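How Do You Teach a Robot to Hold Paper Towels?

Hi from the workshop! Quick one today, glue is drying and we have to be out by 4.

So. You want a robot to grab things. Sounds easy? You do it all day. Spoon, sock, toothbrush, done. A robot has no clue. It has to be told where to go, when to close, when to STOP closing.

Our build is called Perkix. Ilse Maes and Bram Van Beek are making it on the big bench at the back, next to the bike parts. Mostly metal bars, bolts and a lot of wire. The arm is not finished yet. The hand is.

The hand has a proper name. It's a gripper. Two fingers, and no thumb. Each finger is made of bars joined together, and those bars are called links. Where two links meet there is a pivot, like your knuckle. A motor pulls, the links swing, the fingers come together. Open, close. That's all it does!

But why paper towels?

Because they're tricky. Squeeze too hard and the roll gets squashed. Too soft and it slides right out. A brick would be easier, but who needs a robot to hand them a brick.

Now the sneaky part. We try it on the computer first. Bram draws the gripper in a program, adds a pretend roll, presses go. This is called a simulation. It's a bit like a video game, only the game has to follow rules about weight and pushing and slipping. If the pretend robot drops the pretend roll, no mess. Press the button, go agian.
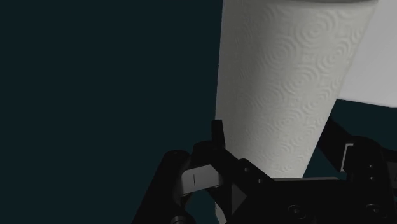

A paper towel roll and a black gripper, all made by computer. Look for the rings and ripples on the paper.

Those bumps are called embossing. Real paper towels often have them too. Run your finger over one at home. Feel it? Bumps can change how well something grips, so Ilse wants to test bumpy rolls and smooth ones.

Does the computer always get it right? Nope. Real motors wobble. Real screws come loose (ask Bram). So after the pretend tries come the real ones, and then we go back and fix teh numbers.

Try it yourself

You need a paper towel roll, 2 wooden spoons and a friend.
Hold one spoon in each hand. Those are your fingers now.
Pick up the roll with just the spoons. Carry it 8 steps.
Now do it with your eyes shut, and your friend tells you where to go. Only "left", "right", "open" and "close" allowed. Shoes on the floor? Move them first.

Hard, right? Your friend is the program. You're the robot.

Words to keep: gripper, link, pivot, simulation.

Next time, wires. Bring an old flashlight if you've got one.

Anouk Verbeke, 10/12/2023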